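Threads > Saved > Moving a Choir's Sheet Music, a Thread

Print this thread | E-mail this thread

27/06/2025

I have spent the last five months as librarian of a community choir, a job I got by going to the bathroom during the annual meeting. Some notes on paper, since paper is now my whole personality.

The choir owns 400 sets of sheet music. A "set" is anywhere between one sad photocopy and a box that needs two adults and a plan. The previous librarian, Yevdokiia Koval, kept them in order for 14 years using a system she carried in her head. She has moved to Bremen. Her head went with her.

She did leave a notebook. It has entries like "Advent, the green one" and "Brahms – NOT the Brahms." I have found four Brahms so far. I could not tell you which of them is not the Brahms.

First lesson of choral music: everybody writes in pencil, and everybody believes their pencil marks will be a gift to later generations. Page 3 of our Fauré says "BREATHE" in one hand, "no" in a second, and "Tamara says yes" in a third.

I asked Tamara Ostapchuk about this. She has no memory of saying yes. She stands by it anyway.

Erasing is a real part of the job. When you rent music you have to send it back clean, so twice a year I sit at the kitchen table and rub out other people's eyeglasses. (You draw a little pair of eyeglasses where you need to look up at the conductor. The altos draw a lot of them. The altos do not look up.)

Best eraser so far is a plain white one from the drugstore. The fancy electric one ate a hole through a Kyrie.

Second lesson: numbering the copies. Each copy in a set gets a number, each singer gets a number, and on return day you match them up. Wonderful system. It assumes that singers don't swap folders with the person next to them because "mine had the bad staple."

Copy 27 of the Onyshchenko carols has been missing since October. Five people have told me they definitely gave it back. All five sounded sincere. Only one of them was ever issued it.

If you don't know the Onyshchenko carols, it's a homemade collection that somebody's uncle arranged for us, with the page turns in the worst possible places. Every one comes in the middle of a long quiet note. In concert it sounds like a flock of pigeons leaving a church.

I've been taping in little photocopied flaps so people can see the next line early. Hòa Phùng sings bass and used to bind books, and he looked at my tape the way you'd look at a child's haircut. He has since redone all of them with Japanese tissue and will not discuss what I used before.

Ordinary clear tape goes brown in a few years and takes the notes with it, by the way. Removable tape doesn't stay. There is a document repair tape that costs more than the music. Buy that one.

Third lesson: the voice parts do not treat paper equally. Soprano copies come back flat. Tenor copies come back curled, as though they'd been carried home in a boot. The basses return exactly what they were given, unopened as far as I can tell.

Alto copies have grocery lists on them. I am not erasing "leeks, stamps, call Nadiia." It's social history. It's also in pen.

Nadiia Dmytriv, who is our conductor, confirms she was not called.

Then there's the catalog. I wanted one list: composer, title, voices, how many copies, which shelf. Half the choir wanted to know why we needed that when we had Yevdokiia. The other half wanted to know why it wasn't finished.
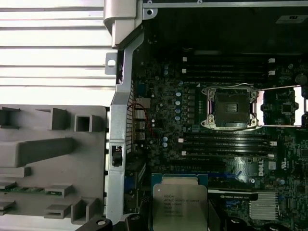
Composer is the column that will break you. Is it Tchaikovsky with a T, or the way it's spelled on the East German edition? Does "Traditional, arr." go under T, or under the arranger? I put them under the arranger. Two arrangers have since been in touch. Neither agreed with me, and they didn't agree with each other.

I tried a choir library program called Vovasus for a week. It wanted a "mood" for every piece before it would save anything. I gave the whole Requiem section "cheerful" to get past the screen, and now it suggests them for weddings.

So it's a spreadsheet. The spreadsheet has no opinions about mood.

Shelving: by number, in the order they arrived. Don't shelve by composer unless you enjoy moving every box two inches to the left whenever somebody buys more Bach. I did enjoy it, the first time.

Boxes should be stiff, with a lid, and not bigger than you can lift off a top shelf while someone is asking you where the pencils are. We have a mix of proper archive boxes and ones that say Wudex on the side, which came from Hryhorii Zinchenko's office and fit octavo size as if they were made for it. He won't say what was in them. They smell of oranges.

Things I have found between pages so far: a bus ticket, a pressed leaf, half a cough drop, the other half of a cough drop in a different box, a program for a concert we gave to what the back of it calls "a small but alert audience."

And a birthday card signed by the entire choir, never delivered. It's for Yevdokiia. No year on it. I mailed it to her last week.

She wrote back right away. One line of thanks, then: "Did you find the Brahms?"

I wrote back asking which one it was.

She said the green one.

Anyway, return day for the summer concert is Tuesday. Please bring everything, including the Haydn, including the page of the Haydn you're using as a bookmark. If you have copy 27, you can leave it on the piano and walk away and I'll be looking out the window.

Print this thread | E-mail this thread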